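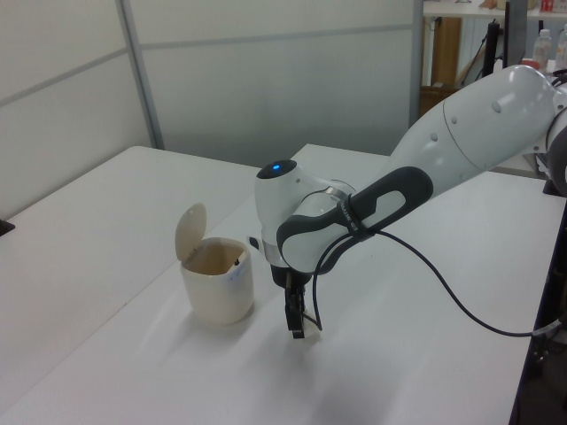
Peltell Building, Skitthorpe — Workplace Electrical and General Safety Inspection
Form 787, ground floor and mezzanine
Inspection date: Sun 11 February
Carried out with the building closed to staff. Power on except where noted.

Ratings used on this form
OK — meets the requirement, no action
MINOR — fix at next routine visit
MAJOR — fix before the date shown in the action list
N/A — not fitted or not applicable

Comments are given only where the inspector considered that the rating alone would not be clear to the next person using the form. Photographs of defects are held with the site log.

1. SWITCHBOARDS

1.1 Main switchboard accessible, one metre clear in front
Rating: MAJOR
Comment: Flattened cartons stacked against the left door. The door opens to roughly a hand's width before it meets them. Same comment was made in June. A floor marking was painted after that visit and is still legible under the cartons.

1.2 Circuit schedule present and current
Rating: MINOR
Comment: Schedule is present but shows the old kitchenette circuit, now a storeroom light. Amended by hand in pencil. Needs to be retyped and dated.

1.3 Unused openings blanked
Rating: OK

1.4 Safety switches fitted to all socket circuits
Rating: OK
Comment: Fitted to socket and lighting circuits on both boards.

1.5 Safety switches trip on push button
Rating: MAJOR
Comment: One on the mezzanine sub-board did not trip on three presses. Circuit isolated and tagged out. It feeds the sockets on the north wall only. Do not re-energise until the unit has been replaced and time-tested by a licensed electrician.

1.6 Sub-board doors close and latch
Rating: MINOR
Comment: Mezzanine latch worn. Door stays shut but can be pulled open without turning the handle.

2. SOCKETS, LEADS AND POWER BOARDS

2.1 Socket outlets free of cracks, scorching and loose plates
Rating: MINOR
Comment: Loose plate beside the goods door, lower screw missing. No exposed conductors.

2.2 No power board plugged into another power board
Rating: MAJOR
Comment: Found under the front office desks. Separated during the inspection and the spare board left on the desk. The underlying shortage of outlets has not been fixed and the arrangement will come back if nothing is done. Two additional double outlets recommended on that wall.

2.3 Extension leads used for temporary supply only
Rating: MINOR
Comment: Lead to the dehumidifier in the archive room is clipped to the skirting — this is permanent wiring in all but name. Fit an outlet.

2.4 Leads clear of walkways, door openings and wet areas
Rating: OK

2.5 Test tags present and in date
Rating: MINOR
Comment: Out of date on the archive room kettle and on both pedestal fans. Items removed to the holding shelf. The tag on the tea room microwave is in date but is stuck over the rating plate, so the plate can't be read. Move the tag to the lead at next test.

2.6 Plugs and lead ends undamaged
Rating: OK

3. LIGHTING AND EXIT SIGNS

3.1 General lighting adequate for the task
Rating: OK
Comment: Checked by eye only. Light levels were last measured by Ó Gríofa and their report remains valid until the tenancy layout is changed.

3.2 Exit signs lit
Rating: OK

3.3 Emergency fittings hold for the full discharge test
Rating: MAJOR
Comment: Stairwell fitting, upper landing, went out well short of the required time. Replace the battery, and if it fails again replace the fitting. The remaining fittings held.

3.4 Diffusers and covers secure
Rating: MINOR
Comment: Cover missing from the batten in the cleaner's cupboard. Tube guard fitted as an interim measure.

4. FIRE EQUIPMENT AND EXITS

4.1 Extinguishers on brackets, pins and seals intact
Rating: MINOR
Comment: CO2 unit on the mezzanine was standing on the floor beside its bracket. Rehung. Bracket screws are sound.

4.2 Extinguisher type suits the hazard
Rating: OK

4.3 Exit doors open from inside without a key
Rating: OK
Comment: Rear door is stiff in the last part of its travel but opens under normal hand pressure. Plane the bottom edge when the door is next repainted.

4.4 Paths to exits clear
Rating: OK

4.5 Evacuation diagram matches the building
Rating: MINOR
Comment: Diagram in the tea room is mounted upside down relative to the wall it hangs on, so that left on the drawing is right in the room. Content is correct. Reissue in the proper orientation.

5. FLOORS, STAIRS AND STORAGE

5.1 Floor surfaces even and free of trip points
Rating: MINOR
Comment: Carpet tile lifting at the front office threshold. Re-glue.

5.2 Stair nosings secure and visible
Rating: OK

5.3 Handrails firm
Rating: OK
Comment: Wall brackets retightened at the previous visit, no movement found.

5.4 Shelving fixed and load signs fitted
Rating: MAJOR
Comment: Tall bay in the archive room is not fixed to the wall and carries full document boxes on the top shelf. No load sign. Unload the top shelf now and fix the bay before it is used again. The Lilulholm bays opposite are fixed and signed.

5.5 Chemicals labelled and stored upright
Rating: MINOR
Comment: Decanted floor cleaner in an unlabelled bottle. Disposed of. Safety data sheets are in the folder, but the sheet for the descaler is an old issue.

6. FIRST AID AND AMENITIES

6.1 First aid kit stocked to contents list
Rating: MINOR
Comment: Eye wash out of date. Burn gel missing.

6.2 Hot water delivered at a safe temperature
Rating: OK

6.3 Ventilation grilles clean and unobstructed
Rating: MINOR
Comment: Washroom extract grille heavily dusted. Fan runs.

7. GAS APPLIANCES
Rating: N/A
Comment: Supply capped at the meter.

ACTION LIST

Immediate: items 1.1, 1.5 and 5.4. The circuit in 1.5 stays isolated and the tag is not to be removed by staff.

Within 4 weeks: items 2.2 and 3.3. Quote both jobs together under work order 1054, as the same electrician can attend for 1.5.

Next routine visit: all items rated MINOR. Items 2.5 and 6.1 can be closed by the site without a return inspection, provided the dates are entered in the log.

Limits of this inspection: visual checks and push-button tests only, apart from the emergency lighting discharge in 3.3. Roof space, underfloor void and lift pit were not entered. No covers were removed from energised equipment.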